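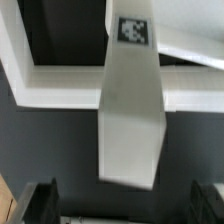

Notebook, sourdough hydration and bulk time, August, 6:40 a.m.

Picked up from the last entry, where the 78 percent loaves spread on the stone and the 72 percent loaves did not. Left open: is the spread a water problem, or is the bulk running too long in the warm room. Shahram's view is water. Mine is time. Both sets were mixed from the Kondunton flour, lot 385, so flour is not the difference between them.

Plan for today. One dough at 75 percent, divided after mixing into two tubs, A and B. A goes on the shelf by the window, B goes in the cellar. Same starter, same salt, same mixer. Shape each one when it has risen by half on the tape, whatever the clock says, then compare with the times we have been using.

Dough weight 3,000 g total. Salt at 2 percent of flour. Starter at the usual share, fed last night by Omid and used at its peak, domed and not yet sinking. Water drawn from the tap and left to stand in the jug. Dough temperature off the hook was 25 C, a degree over what I wanted. I did not correct it. Next time use colder water in the final addition.

7:15. Autolyse finished, starter in. The dough took it up slowly and stayed streaky for longer than it did with the Baysal flour. Salt in with the last of the water. Stopped the mixer when the dough pulled off the side but still stuck to the bottom. Surface a bit rough. Divided by weight, tubs oiled, tape on both at the starting level.

8:00. First fold, both tubs. No real difference by hand. Four sides, turned over, lid on.

8:45. Second fold. A is looser and stretches further before it resists. B is stiffer and tore slightly on the third side, my fault, pulled too fast.

9:30. Third fold. A has small bubbles at the wall of the tub. B has none yet. Stopped folding A here. Gave B one more at 10:15 to bring it to the same strength, and noted it as a difference between the two. Shahram would have left it at three. He may be right, it does muddy the comparison.

11:20. A at the mark. Domed at the edge, jiggles when the tub is tapped, comes away from the side cleanly. The sheet we work from says to wait until noon for this room. That sheet was written in winter, and I think this is the whole problem. Turned out, pre-shaped, rested uncovered, shaped into rounds, baskets floured with rice flour, into the cold cabinet.

1:50 p.m. B at the mark. Smaller bubbles, tighter skin, smell milder and more like yogurt. Shaped the same way. It took flour off the bench less readily than A, so the surface was drier. Into the cabinet on the shelf under A.

Note on the cabinet. The lower shelf runs colder than the upper one. We have known this since the Pedetville trial and it is still not fixed. Swapped A and B before leaving so that each gets part of the night in each place. Farzad has the probe thermometer. I need it back before the next run, or the cabinet figures are guesses.

Next morning, 5:30 a.m. Oven on full with the stone on the middle rack. Gave it the full heating time and then another half hour, as the stone lags well behind the dial.

6:50. A in first, straight from the cold. Held its shape on the peel. Scored once, off center, blade low. Lid on for the first part, then off. Good lift, ear opened along the full cut. Color came early on the side facing the back of the oven, so it was turned once.

7:40. B in. Slightly better height on the peel, slightly less lift in the oven. The cut opened but the ear is short. I put that down to B needing more time in the bulk, since half-risen in the cellar is evidently not the same state as half-risen by the window. The tape measures gas and says nothing about acid.

11:00. Cut both when cool. A: open crumb, even, no tunnel under the crust, bottom flat. B: closer crumb, a few large holes near the top, slight gum line low down on one slice and absent on the others. Flavor of B cleaner, flavor of A fuller and more sour. Bríd preferred B with butter and A without. Welington preferred A both ways and took the rest of it.

Result as it stands. Neither loaf spread. At 75 percent the water is not causing the trouble when the bulk is stopped at the mark. This does not clear 78 percent, which still has to be run the same way. It does say the winter sheet should come off the wall. I have crossed out the noon line in pencil and written "go by tape" beside it.

Open items
– Repeat at 78 percent, window shelf only, stop at the same mark.
– Repeat B with the mark raised a little, three folds only, no fourth.
– Probe back from Farzad. Log both cabinet shelves overnight.
– Ask Kikum whether the new rye is stone ground. The bag does not say, and it is drinking more water than the old one.
– Rice flour is low. Omid to order with the next lot.
– Starter: the jar on the upper shelf is the working one. The jar with the blue lid is the backup and should not be baked from.

Shahram read this over and wants the 78 percent run done before we change the sheet for good. Agreed. Pencil only until then.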